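Speaker Notes: After the First Argument
Prirner Relationship Education Program
Evening talk for adults in new relationships
Mon 9 July, Sekwood Hall

Opening

Good evening, and thank you for coming. My subject tonight is the first serious argument between two people who have been seeing each other for a short time. By a short time I mean anything from a few weeks to the better part of a year. Couples who have been married for decades are welcome to stay, and much of what follows may be familiar to them.

The Prirner program has offered talks of this kind for several years. Questions will be taken at the end. Written questions may be left in the box beside the door for anyone who would prefer not to speak in front of the room.

(Pause while latecomers find seats. Confirm that the back rows can hear.)

Why the first argument feels so large

In the early weeks of a relationship, most people are on their best behavior. They arrive on time. They laugh at stories that are only fairly funny. They say that they do not mind which restaurant is chosen, when in fact they mind a good deal. This is ordinary courtesy, and there is nothing dishonest in it. It does mean that neither person has yet seen how the other behaves when tired, worried or disappointed.

The first argument supplies that knowledge all at once. A person who has been patient for two months raises his voice over a parking space. A person who has been cheerful on every occasion goes silent at dinner and does not speak during the drive home. The other partner is left to wonder which version is the real one.

Both are real. A man who is kind on a Saturday and short-tempered after a difficult week at work is one man, and his partner will need to know him in both conditions before she can decide anything about the future.

(Slide: "The subject and the cause.")

The subject of the argument and its cause

Many first arguments concern something small. A message went unanswered. One person was 15 minutes late and did not call. An old friend was mentioned a little too often. When couples describe these quarrels afterward, they are frequently embarrassed by the subject, and they conclude that they were foolish to argue at all.

I would ask you to separate the subject from the cause. The subject may be a message. The cause may be that one person has begun to care a great deal and does not know whether the feeling is shared. A long silence on the telephone touches that worry directly, and the worry speaks first.

Consider a couple of the kind our advisers often meet. They had planned to spend a weekend at Grimshaw, and he canceled on the Thursday to help a relative move house. She said it was fine. By Friday evening she was sending him short replies, and on Sunday they quarreled at length over whether he had returned a borrowed coat. Neither of them mentioned Grimshaw until the following week. She had already told her sister about the trip, and the cancellation had made her feel that she ranked below everything else in his life. He had taken her at her word when she said that it was fine.

(Allow a moment here. Several people in the room will recognize the coat.)

The first evening

The hours immediately after an argument are a poor time for decisions. Please do not end a relationship by text message at midnight. Please do not propose moving in together at midnight either, which happens more often than one might expect.

If you need to stop talking, say so, and say when you will talk again. "I would like to stop for tonight, and I will call you tomorrow after work" is a complete and respectful sentence. Leaving the room without a word is a different matter. The person who remains has no means of knowing whether you have gone for a walk or gone for good.

Keep the argument between the two of you for at least one night. A close friend who hears every detail at eleven o'clock will remember those details long after you have forgiven them, and may be cool toward your partner for a year. If you must speak to someone, choose a person who is fond of you both or who has met neither of you together.

Some of you will be tempted to go back through old messages in search of evidence. I advise against it. A remark made lightly in March will look severe when read in July by someone who is hurt.
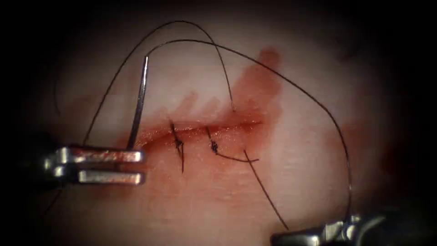

The first conversation afterward should be held in person where possible. Choose a place where both people can speak at a normal volume and where either may leave without difficulty. A bench by the water or a quiet walk through a park will serve well. A family birthday will not. Neither will a car in heavy traffic, although cars are where a great many of these conversations take place.

Begin with your own part. It is useful to prepare one sentence in advance and to say it before anything else. "I was sharp with you on Sunday, and I am sorry for that." Then stop. The difficulty lies in the stopping. Most of us go on to add a second sentence that begins with the word "but," and the apology is lost.

(Slide: two apologies. Read both aloud.)

"I am sorry that you were upset." This speaker regrets the other person's reaction.

"I am sorry that I laughed when you were telling me about your father." This speaker names what was done. The listener does not have to guess whether it was noticed.

When it is your turn to listen, you may find that the other person's account differs from yours in almost every respect. The times are wrong, the words are wrong, and the tone of voice you remember using is not the tone they remember hearing. Leave these matters alone at first. You are there to learn how the evening felt to them. Corrections can wait, and most of them will no longer seem necessary.

Asking for something in future

Once both people have spoken, there should be a request. It should be small, and it should be possible to carry out. "Be more considerate" is too broad for anyone to act upon. "If you are going to be late, please call me before I leave the house" can be done next Tuesday.

The person who is asked may say no, or may offer something else. That is still useful. A partner who says, "I cannot take calls at work, but I can send a message at lunch," has told you something true about the working day, and you may plan accordingly.

I would recommend no more than 2 requests from each side at one sitting. A longer list begins to sound like a report on the other person's character, and people defend themselves against reports.

When an argument should concern you

Everything I have said so far applies to ordinary disagreements between people who respect one another. Some arguments fall outside that description, and I wish to speak plainly about them.

If your partner threatens you, blocks a doorway, breaks your belongings, takes your telephone, or frightens you in any other way, the advice in this talk does not apply. You are under no duty to arrange a calm conversation. Please speak to someone you trust or to a trained adviser, and place your own safety first.

There are quieter signs as well. If you find that you are always the one to apologize, or that you have stopped seeing your friends to avoid a quarrel, please take that seriously. If the same argument has returned each week with the same words, it may be time to ask whether the two of you want the same things. Two decent people may not be suited to one another, and it is no disgrace to say so.

(Slow down for this section. Repeat that leaflets are on the table by the exit and may be taken without asking.)

After the conversation

Couples often expect to feel close again at once. Some do. Others feel awkward for several days, and speak to one another with the politeness of people sharing an elevator. This is common and generally passes. It helps to do something plain together – shop for groceries, cook a meal, watch a film that neither of you feels strongly about.

Try not to test your partner during this period. By a test I mean staying silent to see whether he will call, or mentioning a former boyfriend to see whether he will object. The other person does not know that a test is being given, and is likely to fail it.

Try also not to bring the argument back as a joke in company. What seems light to one may still be sore to the other. Ask first, in private, whether it has become funny yet.

Lastly, a word to those who have been together for some months and have never argued. You need not go looking for a quarrel. You might, however, ask yourself whether there is something you have been declining to mention – the restaurant you dislike, the visits that run too long, the holiday you do not want to take. Mention a small one this week, in a friendly voice, and see how the two of you manage it.

Questions

(Take spoken questions first, then the box. Do not read out any note that contains a name or a workplace. If a question describes a risk of harm, answer in general terms and repeat where help may be found.)

Likely questions, with brief replies:

How long should one wait before calling? A day is usually enough. If you gave a time, keep to it.

What if he will not discuss it? Say once, clearly, that you would like to. Offer a choice of days. If he declines each of them, you have been given an answer of a kind, and you may consider what it means for you.

Is it acceptable to write a letter? Yes, if you find it hard to speak. Keep it to one page, and let it stand overnight before you hand it over.

Should gifts be given afterward? Flowers are pleasant at any time. They should follow the apology and should not be sent in place of it.

(Thank the audience. Remind them that chairs in the two side rows are to be stacked against the wall, and that the hall closes at nine.)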